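Lidero is looking for people to teach our robots by hand, at our Buterel workshop

You will sit at a station and move two leader arms, and the robot arms on the table will copy you. The tasks are from the kitchen, for example sorting cutlery into a tray. One session takes 93 minutes, with a pause of 30.

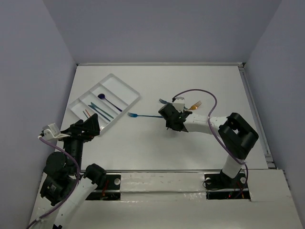
Experience with robots is not necessary, we train you on the first day. You should be 18 or older and have calm hands. Left-handed persons are very welcome.

To apply, please write to Traian Coman until 27/05/2022 and mention which mornings you are free.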